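# Gretach reopens its reading rooms after repainting

The community house at Gretach has reopened its ground-floor reading rooms after a repainting job that began in May. The rooms are open again from 2 in the afternoon, and people who had books on hold can pick them up at the front counter.

The work covered the walls, the skirting boards and the door frames. The floors were left as they were, apart from a cleaning. The budget for paint, brushes and sheeting was set at 2,000 euros, and the final bill came to 711 euros less than that. Ruben Desmet, who runs the house, said the rest will go toward lamps.

"The old walls were a yellowish cream and had marks all over them at chair height," Desmet said. "We had patched them so many times that you could see every patch. It was time to do the whole wall."

The color was picked from a set of samples that hung in the hallway over the winter. Visitors could put a sticker next to the one they liked. A soft blue-gray came out ahead of a green and two shades of white.
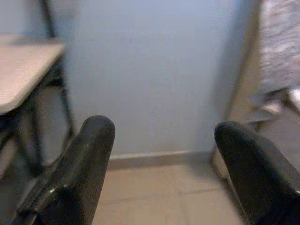
*A corner at Gretach, with its blue-gray wall and a light-topped table on dark metal legs.*

The furniture was moved to the Plirkden hall during the work and came back in two trips. Some of it has changed places. Small tables that used to stand in the middle of the large room are now closer to the walls, which leaves a wider path to the back door. The long table is still by the window, and the newspaper rack is next to it.

Lieven Van den Broek did most of the painting, with help from a crew from Van Acker on the high parts of the stairwell. He said the corners took the longest. The plaster had cracked in several of them and had to be filled, sanded and filled again before the first coat.

"A pale color shows every bump," he said. "If you rush the filler you end up looking at it for years."

The walls can be wiped with a damp cloth, but the house asks visitors not to tape anything to them. Notices should go on the cork board in the hallway. Posters for club nights can be left at the counter.

All regular groups are back in their usual rooms. The Wedari language group, which met upstairs during the work, returns to the small reading room and has space for 16 people. New members can sign up at the counter or come to a session and ask for the group leader.

The stairwell railing still needs a second coat. Van den Broek plans to do that in the mornings before the doors open, so the stairs will stay in use.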